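Tillman Neighborhood Board > Home and Yard > Paint left in the garage over winter

skivness_rd
Cleaning out the garage before it gets cold. I have 2 gallons of interior latex that sat out there all last winter, plus a quart of trim enamel. The gallons are Flavitz eggshell. One of them sloshes fine, the other feels heavy at the bottom. Is it worth opening them or do I just take the lot to the county drop-off?

porchlight421
Open them. Latex can take a freeze or two. Stir it for a good five minutes with a flat stick, and if it smooths out, brush some on cardboard and let it dry overnight. If it stays like cottage cheese, it's done. I keep my test colors in a folder with the room written on the back. 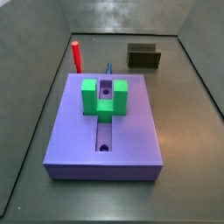
The enamel is a different story if it's oil based. Cold doesn't hurt it much, but it will have a skin. Cut the skin out, don't stir it in.

dunmore_b
I disagree on the latex. I used a frozen gallon in our hallway and it looked fine for a month, then it started rubbing off on coat sleeves. Had to do the whole hallway over. A new gallon is cheaper than a weekend.

porchlight421
Was it stirred or shaken? Was the wall washed first? I've seen fresh paint rub off over kitchen grease.

dunmore_b
Stirred, and yes, washed. I'm telling you what happened to me.

skivness_rd
OK, opened both. The sloshing one came back with stirring. The heavy one has rubbery lumps that won't break up, so that one goes. Now the question is color. My daughter wants the small bedroom purple and I was going to use up the good gallon as a base.

hallway_moth
Don't tint it yourself. Flakivow Hardware will add colorant to an old can if there's room in it, but they won't promise a match if you need more later.

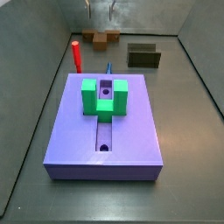 Purple is hard to pick off a chip because it moves so much with the light. Paint a big sample and look at it in the morning and again after supper. Any flat surface under a lamp does what the top of that lavender block does, with a bright sheen in one area and a darker purple down the front face. Eggshell will show that more than flat will. I'd go one shade grayer than you think you want.

dunmore_b
Agree with that part at least.

skivness_rd
Thanks. Does the drop-off still take latex in September?

porchlight421
Yes, but dry it out with cat litter first and leave the lid off.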